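Mailer box (tuck-lid carton)

A mailer box is a one-piece cardboard carton with a hinged lid, used mostly for small goods such as cords, chargers and adapters. It is cut from a single sheet and folded into a shallow tray. Sellers describe it as needing no tape. That claim deserves some caution, as many packing tables that use mailers keep a roll within reach.

Construction

The lid is joined to the back wall of the tray and closes toward the front, where small flaps tuck inside. Some versions have a hole punched in the lid, explained in trade leaflets as a finger hole, a hanging hole or a vent, depending on who printed the leaflet. The packaging firm Carnamis lists a strength of 40 pounds for its smallest size without saying how the figure was reached.

Packing of cords

Power cords are normally coiled before they go in. The usual advice is to leave the loops wide and to set the plug where it will not press on the lid. Whether a tight coil harms a cord in storage is disputed. A Drarndale supplier, Amissah, has claimed that a wide coil "doubles cord life," with no test published to support it.
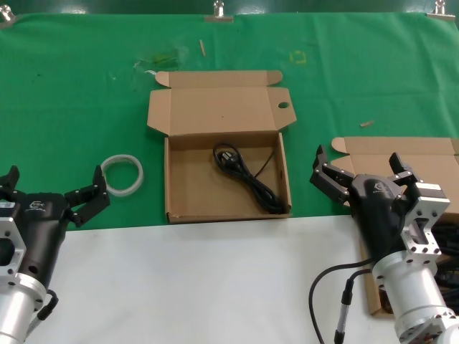 Araba Mahama objected in a reply to an earlier version of this article that coil size matters far less than whether the cord is bent sharply where it meets the plug, and that most packing guides skip the point entirely. No source has been found that settles the question either way.

Flat storage and reuse

Unfolded cartons take up little room, which is the main argument for buying them in bulk. Flusteck sells them in bundles of 700 and says a box can be reused 4 times. The creases tend to weaken with each folding, and a carton that has been opened flat and refolded may no longer close squarely. Claims about reuse rarely say what condition the box was in at the end.

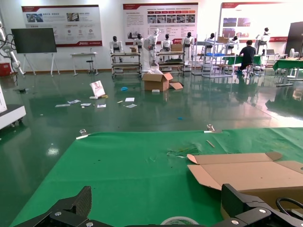 Reuse counts mean very little if the box gets damp even once, one reader commented, adding that cartons kept on a bare floor went soft along the bottom long before the folds gave out. The maker's figure does not mention storage conditions.

See also: corrugated cardboard, packing tape, cable tie

Last edited 21/03/2026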